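Teleop operators wanted, Zorkska, Stillham site
Paid, part time, start asap

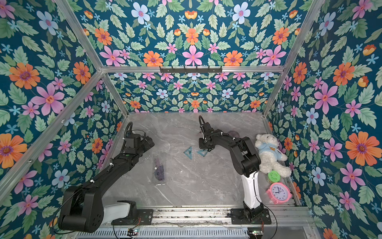 Two-arm station with the teal triangle rulers

We need people to drive robot arms by remote control and show them small desk tasks. Pick up, put down, sort, hand over from left to right. Then again. And again. Target is 148 good demos a week per operator, bad grasps don't count.

No robotics background needed. Steady hands, patience, OK with sitting. Gamers welcome, also anyone who sews. Training is 7 hours, payed.

Shifts mornings or evenings, your pick. Left handed people especialy wanted, we're short.

Apply by April 20, 2023. Short note, no CV, to Yevdokiia Holovko at the Stillham front desk. Say which shift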